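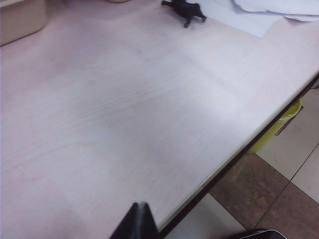
Notes by Engelbert Eder | Working Spaces, Evening Course | Handout for Session 2, revised 04/05/2025

The Desk as a Place Where Things Land

Welcome back, everyone, and thank you for the lovely pile of homework (I have read all of it, including the four pages on a single drawer). Last time we talked about rooms. Tonight we come down to the desktop itself, the flat part in front of you, and I would like us to go slowly, as most of us have never really looked at our own.

1. Starting at the front edge

In the Jastau method, which you'll remember from the first handout, you begin a desk survey at the front edge and work away from yourself. I know it feels backward. Almost everybody wants to start with the heap at the back, where the interesting things are! But the strip of surface nearest your body is the one your forearms use all day, and it tells you how much working room you have left. On the pale desk we're using this week there is a good stretch of it, with a faint wood grain running through, and the belongings keep farther back: sheets of paper, something white and bunched up on top of them, a little black toy animal.

Do spend a moment on the toy. Wojciech Brzozowska, whose reading you have in the packet, calls such objects "residents." A resident has no job on the desk and no fixed place, and in a strict clear-out it's the first thing to be swept into a box. I am softer on this than Wojciech. My own view is that a desk can carry one or two residents very happily, provided they have a spot of their own and aren't standing where the paper wants to be.

2. Open containers

The Lolness reading (pages 20 onward, you can skip the introduction) makes a distinction that I use all the time at home: a container is either assigned or waiting. An assigned container has a kind of thing that goes in it, and you could tell a visitor what that is. A waiting container is just open, and an open container on a desk will be fed, whether you meant it to be or not. Receipts, paper clips, the cap of a pen you no longer own.
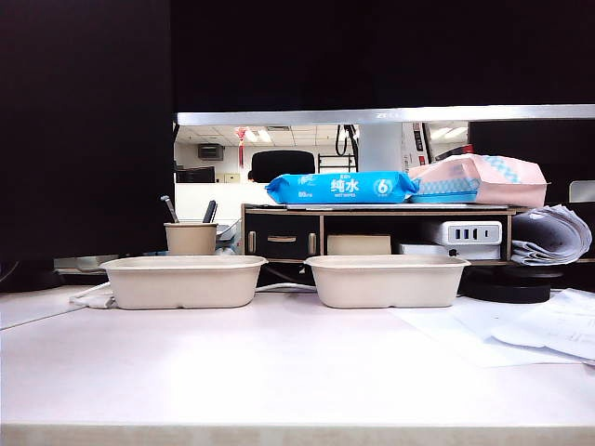 Fig. 2. Two molded-pulp food containers side by side, with a paper cup for pens.

The paper cup is assigned, and plainly so: there's a pen or marker in it and a slim metallic tool. It stands behind the left container, so whoever wants a pen must reach over. Try that reach at your own table and see how your sleeve behaves. The two containers I would call waiting. Räsänen would have us stack them at once, and that's fair enough, but they could also sit as they are and be given a task each. Small papers in one and hardware in the other is a decent beginning.

Cables belong to this section too, though people forget them. A cable lying across a gap uses up that gap, so please draw cables on your plan along with everything else.

3. For next time

Draw your own desk from above on one sheet, front edge at the bottom. Mark each container A or W. Mark residents with an R, and write beside each one where it ought to live. If you work under a big monitor, include the space beneath it, which is often the best shelf on the desk.

Please also read the Umon chapter on shared tables. It's dry in the middle but picks up again when he gets to the kitchen. Bring a soft pencil and, if you can spare one, an empty food container with a flat rim.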